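Plurnirby Clothing Room: Progress Report to the Staltau Fund
Prepared by Mabli Gethin, room coordinator
14/06/2024

Thank you again for the second half of the grant, and for asking how the folding side of things is getting on, as it's the part I most like to talk about! The short version is that the sorting and folding room is up and running, the shelves finally look like shelves in a store, and families who come in can find a shirt in the right size without digging through a bin.

What the money went to

The $2000 was spent as planned. Most of it went on shelving from Kelteo, and the rest on size dividers, laundry soap, and a steamer (we named it Wi, after the noise it makes when it heats up, and the name has stuck). The shelving arrived with two uprights missing, which held us up, but Kelteo sent replacements and didn't charge us shipping. We have receipts for everything and they are in the folder I mailed with the last update.

How the folding works now

Everything that comes through the donation door is washed, checked for stains and holes, and then folded on a white tabletop against the wall. Before the grant we folded wherever there was space, usually on our laps, and every person had their own method. Now we have one way to fold a long-sleeved top: lay it out, bring the sleeves in across the body, fold the sides, and bring the hem up toward the neck. It took some getting used to (I had been rolling mine for years and was a little stubborn about it), but the stacks stand up straight and you can pull one top out of the middle without the whole lot sliding over.

Long sleeves are the hardest to get right. The cuffs want to poke out at the side, and then they catch on the next pile when you slide it onto the shelf. We've been practicing tucking them in before the last fold.

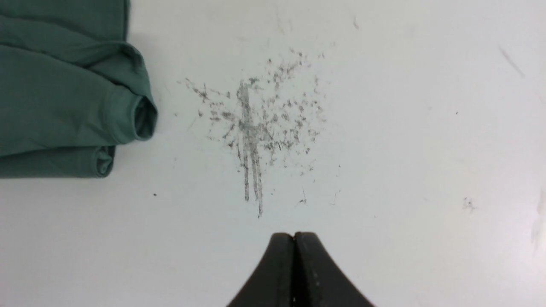
Do long-sleeved tops get their own shelf?

They share one with the sweatshirts, sorted by size and then by color. We tried keeping them apart in the spring, and people kept missing half of what we had, so the two were put back together.

The tabletop deserves a mention too. It gets marked up more than I expected, and a light-colored shirt will pick up whatever is on it, so wiping down has been added to the opening list. If there are a few dollars left at the end of the grant, I would love to put them toward a washable cover.

Sorting before folding

The other big change is that we now keep the unfolded clothes at one end of the table and work on one piece at a time at the other. It sounds like such a small thing, but it has made the sessions calmer and a lot quicker. New helpers pick it up right away. The pile can be as messy as it likes, as long as the piece you're working on has room to be spread out flat, with the sleeves smoothed and the collar where you can get at it.

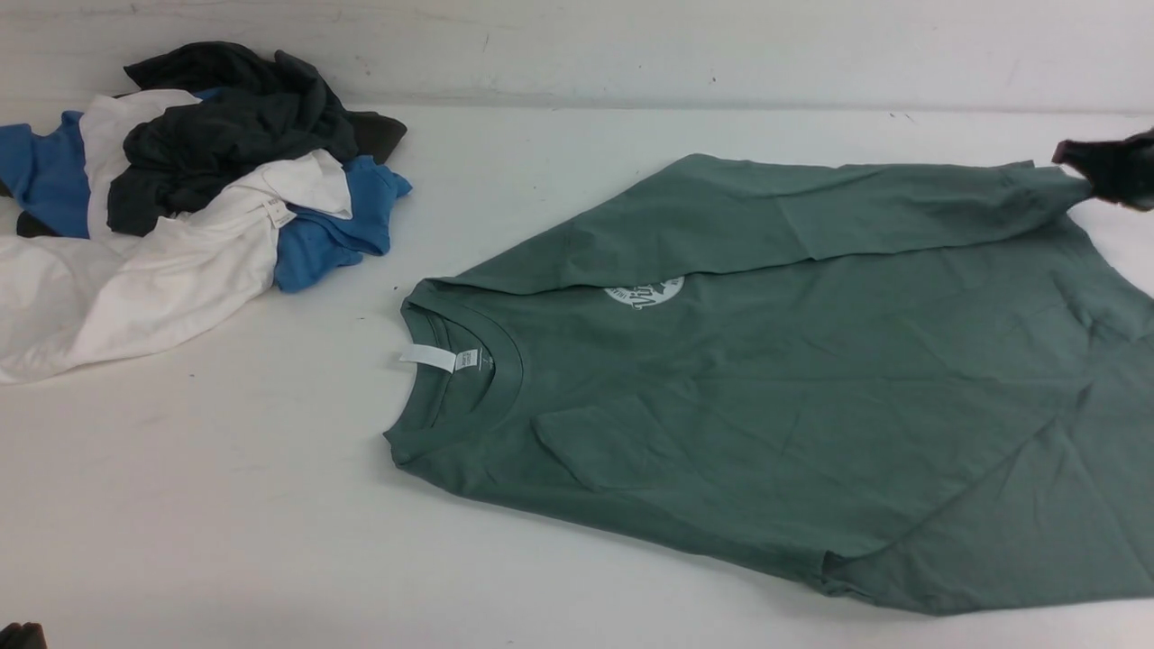
We read the size at the neck before the first fold and call it out, and whoever is on shelves clears a spot. Where a size has washed away we hold the top against one we know and clip on a paper tag. Shirts with logos or slogans are folded with the front facing out, something the teenagers asked for. They were right, and those go fast!

People

We have 18 regular helpers signed up, five of them new since the last report. Two are students who came for their school service hours and have kept coming after the hours were done, which makes me very happy. Training takes one session, and the folding steps are written up on a card taped beside the shelves.

What has been slower

Children's sizes are still behind. Little sleeves don't suit the fold we use for adults, and the stacks fall over, so we are trying small baskets for those. Pants are also waiting their turn. I had hoped to have them on the new shelves by now, and they are still in boxes under the window.

Next steps

August is our busiest month, with school starting, and I want the children's baskets labeled before then. We also plan to open the room for one extra evening a week. You would be very welcome to come by and see it, and if you'd like to fold a few shirts while you're with us, we'll find you a place at the table.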